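Open day at the Casgate suturing lab, Feb 3, 2019

We paid at the door and went straight to the practice benches. The first topic was thread, which is black, thin and quick to tangle.

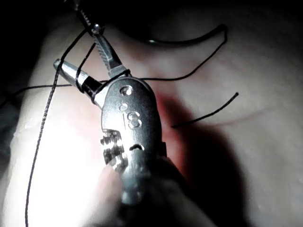

Shorter lengths would save beginners a lot of trouble, Wanting Zhong remarked.

Next came the instruments. The narrow jaws turn on small pins and open wide. 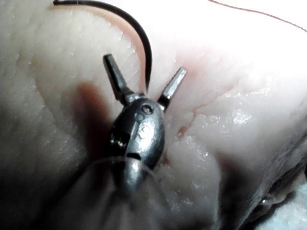

After that we moved on to stitching, done on pink synthetic tissue.

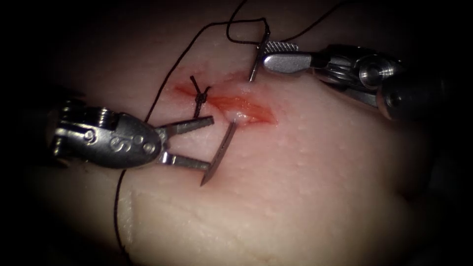 Practice pad with one knot tied at the left end of the cut.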